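Checkliste Packplatz Kabel, Raum 121 — Durchgang im Mai
Ausgefüllt von: Nest Vaughan
Gegengelesen: Angharad Beddoe (nur Teil A bis C, für den Rest hatte sie keine Zeit)

Zeichen: [x] in Ordnung, [ ] nicht in Ordnung oder offen, [–] nicht geprüft. Meine Bemerkungen stehen direkt unter dem Punkt. Deutsch ist nicht meine erste Sprache, bitte fragen Sie nach, wenn etwas unklar formuliert ist.

## A. Zugang und Boden

- [x] Tür lässt sich ganz öffnen, Fluchtweg frei
- [x] Feuerlöscher hängt am Platz, Plombe vorhanden
- [ ] Boden frei von losen Teilen
 Es liegen noch kleine Sachen auf dem Boden in der Nähe des Tisches. Wer dort mit einem Karton vor dem Bauch geht, sieht seine Füße nicht. Bitte vor Beginn aufheben und nicht erst am Abend.
- [x] Boden trocken
 Geprüft um 8:15 Uhr, vor der Reinigung. Nach der Reinigung müsste man noch einmal schauen, weil die glatte Fläche dann rutschig sein kann.
- [–] Beleuchtung über dem Tisch
 Habe ich nicht gemessen, das Messgerät ist noch bei Unolby. Nach meinem Gefühl ist es hell genug, um eine Beschriftung am Stecker zu lesen.

## B. Tisch und Unterlage

- [x] Tisch steht fest, wackelt nicht
- [x] Tischplatte ohne scharfe Kanten
- [ ] Grüne Unterlage liegt glatt
 Sie hat Falten und eine helle Stelle. Das ist keine Gefahr, aber kleine Stecker bleiben an so einer Stelle gerne hängen. Angharad meint, man kann bis zum Sommer warten. Ich würde die Unterlage lieber jetzt wechseln.
- [x] Unterlage am hinteren Rand mit Klammern befestigt
 Vorne ist sie nicht geklammert. Das soll so bleiben, damit man mit dem Ärmel nicht hängen bleibt.
- [x] Keine Getränke auf dem Tisch

## C. Kabel vor dem Packen

- [x] Sichtprüfung der Isolierung
 Ich habe nur die oberste Lage angeschaut. Für die ganze Menge ist das keine richtige Prüfung, und so soll es auch im Bericht stehen.
- [ ] Kabel einzeln aufgewickelt und gebunden
 Nein. Die Kabel liegen als Haufen im Karton, die Schlaufen gehen durcheinander. Wenn man ein Kabel zieht, kommen drei andere mit. Das belastet den Übergang zwischen Kabel und Stecker, und genau dort haben wir die meisten Ausfälle.
- [ ] Stecker mit Kappe oder Tüte geschützt
 Kappen sind bestellt (Firma Pumphrey), die Lieferung ist noch nicht gekommen.
- [ ] Typen getrennt
 Alles ist schwarz und sieht sich sehr ähnlich. Ohne Etikett kann man es nur am Stecker unterscheiden. Vorschlag: farbiges Klebeband, eine Farbe pro Typ, Liste dazu an die Wand.
- [x] Ausgesonderte Kabel abgeschnitten und im roten Sack

In der Liste von Grikmont stehen 1.115 Kabel, davon sind bis jetzt 26 als defekt gemeldet. Ich glaube diese zweite Zahl nicht ganz. Es werden oft Kabel in den Karton zurückgelegt, die „manchmal gehen“. Ein Kabel, das manchmal geht, ist defekt und muss heraus!

## D. Kartons

- [x] Karton ist für das Gewicht geeignet
 Gilt für Kabel. Für Netzteile bitte die doppelwandigen nehmen.
- [ ] Karton nicht über den Rand gefüllt
 Beim Kabelkarton stehen die Schlaufen teilweise höher als der Rand. Der Deckel würde sie quetschen. Entweder weniger hineinlegen oder ordentlich wickeln, dann passt vermutlich die gleiche Menge.
- [ ] Karton ohne Risse
 Der leere Karton ist vorne eingerissen. Für Papier oder leere Tüten kann man ihn noch benutzen, für Kabel nicht mehr.
- [x] Deckel lässt sich ganz zurückklappen
- [ ] Karton steht auf ebener Fläche
 Der volle Karton steht halb auf der Unterlage und halb auf der weißen Platte. Bitte ganz auf die eine oder ganz auf die andere Seite stellen.
- [–] Beschriftung außen (Typ, Datum, Kürzel)
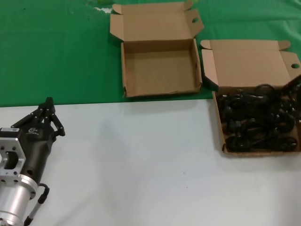
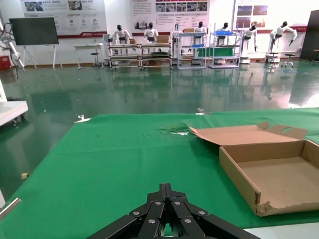
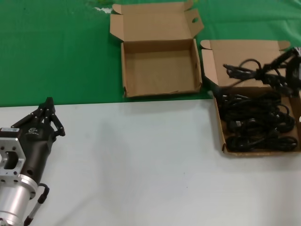
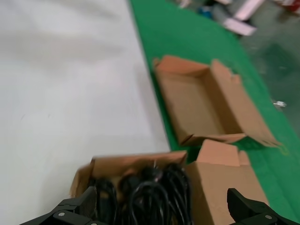 ## E. Heben und Umpacken

- [x] Kabel werden von oben gegriffen und langsam angehoben
- [ ] Lose Enden werden festgehalten
 Ein Stecker am freien Ende schlägt leicht gegen das Gesicht, wenn man ein Bündel schnell hochzieht. Bei uns ist das schon einmal passiert, zum Glück mit Brille. Ich möchte die Schutzbrille für diese Arbeit nicht vorschreiben, aber ich empfehle sie.
- [x] Volle Kartons werden zu zweit oder mit dem Wagen bewegt
- [x] Keine Kartons höher als Schulterhöhe gestapelt
 Im Regal an der Tür war einer zu hoch, den habe ich selbst heruntergenommen.

## F. Was noch zu erledigen ist

| Punkt | Wer | Bis wann |
|---|---|---|
| Boden aufräumen | Schicht am Morgen | sofort |
| Eingerissenen Karton ersetzen | Nest | diese Woche |
| Kabel neu wickeln, mit Klettband | alle, je 30 Minuten | Ende Mai |
| Farben für Typen festlegen | Angharad | offen |
| Kappen bei Pumphrey anmahnen | Nest | diese Woche |
| Neue Unterlage | offen | offen |

Zum Klettband: Es gibt eine Packung mit 1.000 Stück im Schrank links, zweites Fach. Bitte nicht die Kabelbinder aus Kunststoff nehmen. Man schneidet sie später mit der Schere auf, und dabei wird auch die Isolierung verletzt. Wir hatten das im Winter bei den Kabeln für die Jiso-Geräte.

Beim Wickeln bitte der natürlichen Richtung des Kabels folgen und nicht um den Ellenbogen wickeln. Die Schlaufe soll etwa so groß sein wie ein Teller. Zu enge Schlaufen sehen ordentlich aus, aber der Leiter bricht mit der Zeit.

Der nächste Durchgang kann auch an einem Sonntag sein, wenn die Woche wieder so voll ist — dann aber nur Teil A und D, für die Kabel brauche ich Angharad dabei.

N. V.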